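Apr 2, 2023 - suturing bench, equipment for next quarter 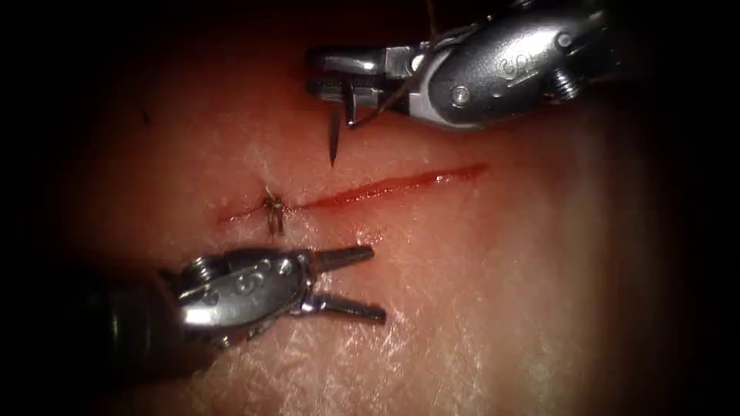

Pad with one stitch in, needle driver upper right, open grasper lower left.

Pads are the main running cost now. Gruber wants 349 for a box of nine, Viseck hasn't answered since March. Pieter says we can cut each pad in half, will try it Monday.

Needle drivers: budget for one spare, nearly 500. Graspers can wait. Valentin to ask Hokumville if they still sell used ones.

Suture thread - put down 400 for the quarter. Nadja needs the totals before she signs. Still no quote for the second light.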